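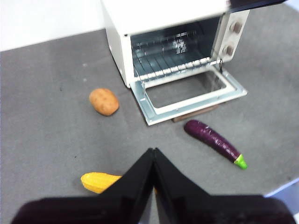

Page last changed: July 1, 2018

We moved into the flat in Tramby in December and have now had one full round of bills. The electricity came to 481, more than I had put aside. I rang Flurkov, who supply the whole building, and was on hold for most of my lunch break. The woman I spoke to said the reading was right and offered to spread it over 4 months. I took that.

I have switched to small cooking where I can. Potatoes take ages but toast and fish fingers are fine. The old heater in the hall is rated at 2000 watts and I suspect it did most of the damage, so it has gone down to the cellar.

Next job is the window in the back bedroom, which lets in a draught even in summer. The shop in Skoditz sells sealing strip in 8 metre rolls and I will need two.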